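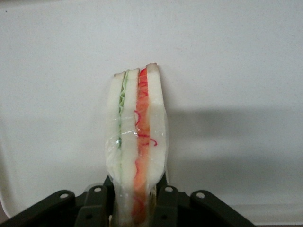
Shelf life of chilled sandwiches, lettuce vs. no lettuce

stamar_qa
Posted May 26, 2018
We make 156 wrapped triangles a day for two office sites. Current label is day of production plus 2. Client wants one more day. Bread is white, sliced, buttered edge to edge. Complaint log says soggy bread on the last day, always on the side touching the salad. Walk-in holds 38 F. Anyone extended past this with leaf in the build?

coldchain16
Reply #1
Drop the lettuce. Cut leaf weeps from the edges and no film will fix that. We went to whole leaf, spun twice, and still lost the third day.

Muvlow
Reply #2
Disagree with #1. Leaf is fine if it goes in dry and cold. Most of the water I have traced came from condensation - warm bread wrapped too early. Check the core temperature of the loaf before slicing.

stamar_qa
Reply #3
Bread is delivered sliced and sits at room temperature until assembly. Never measured it. Butter is 16 g per sandwich.

Kang
Reply #4
16 g is plenty. Is the butter on both faces that touch the leaf? In a three-slice build the middle slice often gets butter on one side only, and that slice goes first.

coldchain16
Reply #5
Condensation shows up on the film, not in the crumb. He said the wet side is the salad side. That is the leaf.

Muvlow
Reply #6
It shows up in both. Run two batches, one with chilled bread, same leaf. Weigh the bread slices on each day.

farnano_lab
Reply #7
Separate point. Texture is not the reason for the date. If you add a day you need micro results for that day, Listeria included, at the temperature the client's fridge really runs. Ours was 4 degrees above the setpoint.

stamar_qa
Reply #8
Noted. Middle slice is buttered on one side, checked this morning. Will fix that, run the chilled bread batch and send samples out before touching the label.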